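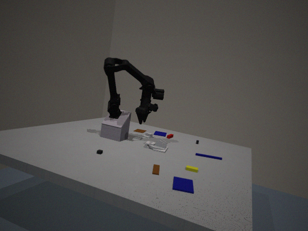 Introduction to Inventory Accounting
Handout 2: Counting and Valuing Stock
Instructor: Chie Oshima

A business that holds goods for sale must report their value at the end of each period. Students should be able to explain the difference between a periodic and a perpetual system before attempting the exercise.

Under a periodic system, the cost of goods sold is found by adding purchases to opening stock and subtracting closing stock. Under a perpetual system, the record is updated with each sale or purchase. A physical count is still required, as the record will not show theft, damage or posting errors.

Worked exercise
Merkholm opens January with 200 units and values its opening stock at $3792. Find the cost per unit, then the value of the stock left after 2 units are written off as damaged. Round only at the final step.

Cost per unit: $18.96
Value after write-off: $3754.08

Written answers are to be submitted to Evie Mapplebeck at the department office by 4 p.m. on the due date listed in the syllabus. Late work requires the written approval of the instructor.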